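3.2 Surface de travail et quadrillage

Le poste a été monté dans l'atelier partagé de Tremdale, sur un plateau fixe. Le bras Taretti est commandé par le contrôleur Atasik, sans retour d'effort. Les cellules servent uniquement au tirage des positions de dépose — le planificateur n'utilise pas le ruban comme repère visuel. Chaque série comprend 200 essais, pour un total de 2 000 prises, dont près de 17 % ont été écartées à cause d'une perte de synchronisation entre les deux caméras.

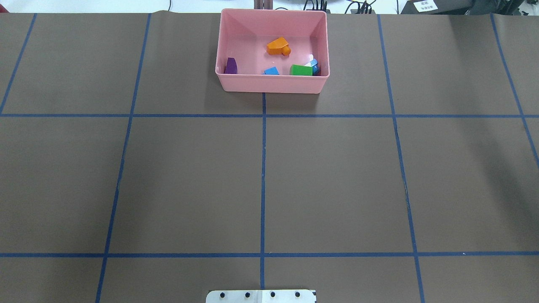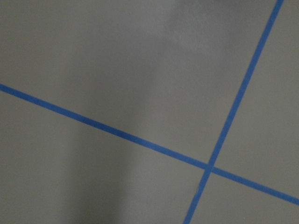
Figure 3. Lignes de ruban bleu délimitant les cellules de la surface de travail ; bac rose et blocs de plastique dans la première vue.

L'étalonnage main-œil est refait au début de chaque série. L'erreur résiduelle, mesurée au centre des cellules, reste inférieure à 3 mm. Elle augmente vers les bords du plateau, où le bras travaille presque en extension ; ces positions sont donc traitées séparément à la section 4.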